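Zalum Teaching Kit: Set-up and First Demonstrations
Filed under: User Guides > Teaching > Fine Work

Section 4. Teaching by remote control

Fine work inside a computer case is a great first project for remote teaching. You'll feel the arm follow your hand within a few minutes!

1. Lay the tower on its side with the open side up. Unplug it from the wall first.

2. Start Tamiru on the operator's computer and choose New Task. Give it a name you'll recognize later, such as "socket reach."

3. Set arm speed to 22 percent. You can go faster once the motion feels natural.

4. Squeeze the hand controller halfway to link it to the arm. Move over the case first, then lower straight down to the CPU socket.

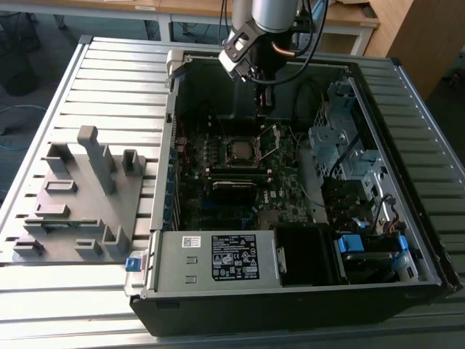
Table view and wrist view, with the gripper over the board.
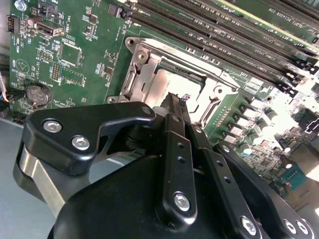
5. Press Record, then make the whole move in one smooth pass. Short pauses are fine. Tamiru trims any pause under 300 milliseconds.

6. Lift clear of the case before you press Stop.

7. Repeat until you have 50 good runs. Shift the tower a little every few runs so the robot learns to find the socket wherever it sits.

CAUTION: Never press down on the socket. Bent contacts can't be repaired with this kit.

CAUTION: Keep your free hand out of the case while the controller is linked.

Note: If the arm lags, close the live preview and try again. Set preview quality to 90 or lower on older computers.

Delete a bad run right away with the back button. A slow, clean run teaches far more than a quick, jerky one, and the first playback is a real thrill. Go on to Section 5 when your runs are saved.

Print this page | E-mail this page

Related topics
Teaching by hand: guiding the arm
Fitting Kiteck fingertips
Sharing runs with Plollard
Hand controller won't link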